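December 25, 2022

Everyone has gone up to bed or gone home, the dishwasher is running, and I have the kitchen to myself with the last of the coffee, so I am going to write down the visit to Ginthorpe before it slips away from me. I have been meaning to since September and kept putting it off, and then tonight at dinner Higinio got me telling it all over again and I noticed I was already mixing up the order of things.

It was Jovita Ayala who got me in. She has been with Gratex longer than I knew (I still think of her as the girl who babysat for us and ate all the crackers!) and she put my name down for their open day without asking, bless her. I drove out early, got lost by the feed store, and still made it in time for a cup of tea and a name sticker with my name spelled wrong.

There were 23 of us in the group, mostly parents with children, and a few men in good jackets who stood at the back and asked about prices. Jovita took us down the long hall herself. I had pictured something like a car factory, sparks and yellow arms swinging about, and what we got was a plain, quiet room and a robot they call Phí, with two gray fingers and that's all. I asked her where the other three were and she laughed and said two was plenty to be going on with.

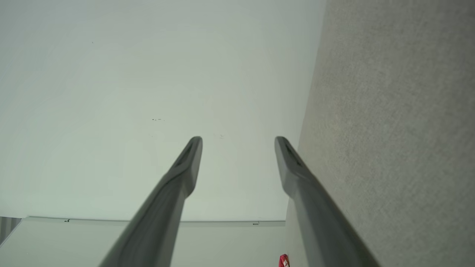
What I liked best was how slow it all went. I suppose I thought a robot would be quick. Jovita said they can run it faster but that on open days they turn it down to a crawl so people can follow along, and I was glad, because I could stand there and watch the fingers come together and think about my own hand doing the same job without any thought at all. It picked up a little foam block for us and set it in a dish. Then it went for a second one and missed, and closed up on nothing, and went back and had another go just as patiently as you please. A small boy next to me shouted "Try again!" and the whole room clapped when it got there the second time. I clapped too, I clapped hard.

Jovita told us they had put it through 3,000 of those pickups over the summer, and that somebody sits with it for every one. I said that sounded like teaching piano, which I did for most of my working life, and she said she thought of it more like potty training. Well, the parents all liked that.

They let the children try steering it afterward with a hand control, and then the grown-ups if we wanted. I said no and then I said yes. My hands were shaking a bit, as they do now, and I worried I would knock something over, but the thing hardly minded me. I got one block up in the air and held it there and forgot what I was supposed to do next! Jovita had to talk me through letting go.

Lunch was sandwiches from Zoltlow, the place by the bridge, much better than they used to be. I sat with a woman who had driven 80 miles with her grandson and we swapped phone numbers. I must call her after New Year.

Higinio wanted to know tonight whether it made me nervous, all that, at my age. He is my sister's boy and he worries about everything. I told him no, I came home in a wonderful mood and emptied the dishwasher one cup at a time, paying attention to my thumbs.

Jovita sent a Christmas card with a note that they will be doing the open day again next year. I have to find a stamp and write back to say yes.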